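Flirari, 1인 촬영팀을 위한 모듈형 카메라 슬라이더 'Vurnard 60' 공개

공구 없이 조립하는 60cm 레일, 접으면 배낭 옆 주머니에 쏙

2025년 1월

촬영 장비 제조사 Flirari가 소규모 제작팀과 개인 영상 작업자를 위한 카메라 슬라이더 'Vurnard 60'을 선보입니다. 지난해 10월 시제품을 처음 공개한 뒤 현장 촬영자들의 의견을 받아 레일 연결부와 브레이크를 새로 설계했고, 이제 정식 제품으로 소개하게 되어 개발팀 모두 무척 들떠 있습니다!

Vurnard 60은 길이 60cm의 알루미늄 레일과 캐리지, 접이식 다리 두 쌍으로 구성됩니다. 레일은 가운데에서 둘로 나뉘며, 연결 레버를 돌려 잠그면 이음매 위로도 캐리지가 걸림 없이 지나갑니다. 육각 렌치를 챙기지 않아도 되고, 장갑을 낀 채로도 레버를 다룰 수 있습니다. 겨울 야외 촬영이 잦은 분들이 특히 반가워해 주신 부분입니다.

좁은 실내에서 혼자 찍는 사람에게 필요한 슬라이더는 무엇일까. 개발은 이 질문에서 출발했습니다. 스튜디오용 대형 레일은 움직임이 훌륭하지만 원룸 주방이나 다용도실, 작은 가게의 계산대 옆에는 놓을 자리가 없습니다. 그래서 다리 높이를 한쪽씩 따로 조절할 수 있게 했고, 다리를 모두 접으면 바닥에 그대로 붙여 쓸 수도 있습니다. 바닥 높이에서 생활용품이나 가전을 천천히 훑는 컷, 문턱 너머로 미끄러져 들어가는 컷을 삼각대 없이 찍을 수 있다는 뜻이지요. 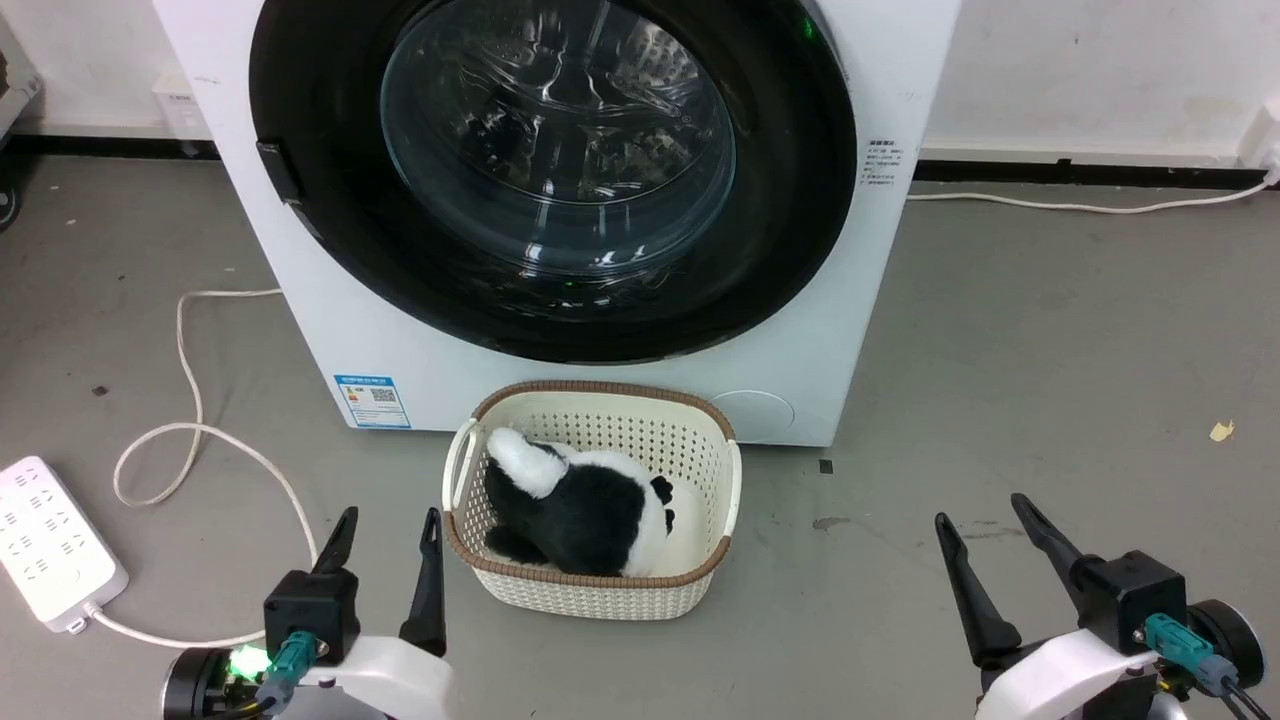
콘크리트 바닥에 놓인 흰색 드럼세탁기와 크림색 빨래 바구니

캐리지에는 볼 베어링 롤러가 들어갑니다. 롤러의 조임은 측면 다이얼로 바꿀 수 있어서 가벼운 미러리스 카메라를 올렸을 때와 긴 렌즈를 물린 카메라를 올렸을 때 손에 오는 저항을 비슷하게 맞출 수 있습니다. 다이얼은 11단계로 나뉘고 단계마다 짧게 걸리는 느낌이 있어, 화면에서 눈을 떼지 않고도 지금 어느 위치인지 손끝으로 알 수 있습니다. 시제품 때는 무단 조절 방식이었는데, 같은 설정을 다시 찾기 어렵다는 의견이 많아 과감히 바꿨습니다.

플라이휠도 기본으로 포함됩니다. 벨트로 캐리지와 연결된 작은 추가 손떨림과 속도 변화를 눌러 주어, 손으로 밀어도 출발과 정지가 부드럽습니다. 빠르게 움직이는 컷이 필요하면 벨트를 풀고 캐리지만 쓰면 됩니다. 벨트를 다시 거는 데에도 공구는 필요 없습니다.

수직 촬영을 즐기는 분들께도 좋은 소식이 있습니다. 레일 양 끝과 중앙에 표준 삼각대 나사 구멍이 있어 레일을 세우거나 비스듬히 고정할 수 있고, 새 브레이크는 캐리지를 원하는 높이에 단단히 붙잡아 둡니다. 경사 촬영을 할 때에는 균형추를 더한 별매 키트를 함께 쓰시기를 권합니다. 균형추는 레일 아래쪽 고리에 매달며, 카메라 무게에 따라 추를 더하거나 뺄 수 있습니다.

음향에도 공을 들였습니다. 조용한 방에서 인터뷰를 녹음하다 보면 롤러 구르는 소리가 생각보다 크게 들어가곤 하는데요, Vurnard 60은 롤러 표면을 부드러운 수지로 감싸고 레일 안쪽에 흡음재를 넣었습니다. 시제품을 써 본 다큐멘터리 팀에서 마이크를 카메라 위에 얹은 채로 밀어 보았다며 녹음 파일을 보내 주셨을 때, 사무실에서 다 같이 이어폰을 돌려 가며 들었습니다.

레일과 캐리지, 플라이휠, 다리는 모두 따로 구입하거나 교체할 수 있습니다. 기존 Flirari 레일 사용자를 위해 새 캐리지만 단품으로도 판매하며, 이전 레일에는 동봉된 어댑터 판을 끼워 장착합니다. 전동 모듈은 현재 개발 중이고, 준비가 되는 대로 별도로 안내해 드리겠습니다.

제품 구성
레일 2개(연결 시 60cm)
캐리지와 볼 베어링 롤러
플라이휠과 벨트
접이식 다리 두 쌍
이전 레일용 어댑터 판
완충재가 들어간 휴대용 가방

가방에 넣은 전체 길이는 67cm가 아니라 레일을 나눈 상태를 기준으로 하므로 배낭 옆 주머니에도 들어갑니다. 레일을 연결한 채 보관하고 싶은 분들을 위해서는 길이 67cm의 하드 케이스를 따로 마련했습니다.

Vurnard 60은 Flirari 공식 판매점과 Illholm 전시장에서 만나 보실 수 있습니다. Illholm 전시장에서는 본인의 카메라를 가져와 직접 올려 볼 수 있고, Grīnberga 서비스 센터에서는 롤러 교체와 레일 점검을 접수합니다. 대여점과 교육 기관의 시연 신청도 환영합니다.

Flirari 소개
Flirari는 소규모 제작 환경에 맞춘 슬라이더, 소형 지브, 카메라 지지 장비를 설계하고 생산합니다. 제품 사진과 사용 설명서는 Flirari 홍보팀에 요청하시면 보내 드립니다.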